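21/07/2025
By Dalva Damasceno

Floor finishes: joint width and cleaning time

Satia has finished its February comparison of textured and smooth flooring in the Nendlow building. Textured floors hold fine dust in the joints, and a flat mop passes over most of it. The Marinho wing, which has wide joints, took 73 minutes per full clean. The Stonier wing, with narrow joints, took 40. 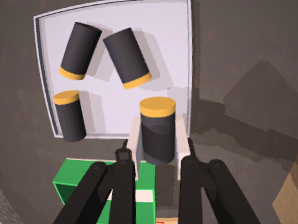

Sealer made less difference than expected. Two coats closed the surface pores but left joint depth unchanged – vacuuming before mopping remained necessary in both wings. A narrow brush head at low suction gave the best result. Mop water was changed every nine minutes, and neutral cleaner was used throughout.

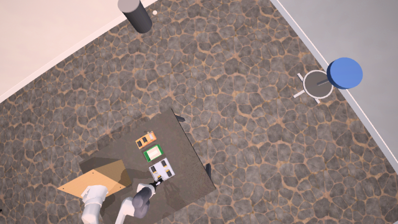 Teresa wrote to ask whether the wide joints could be filled instead of cleaned more often. They can, at a cost. Flexible filler needs a dry joint at least 5 mm deep, and the old material has to be raked out first. Rooms stay closed until it cures. The filler trial will start in the Marinho wing, and cleaning times there will be logged on the same sheet as before.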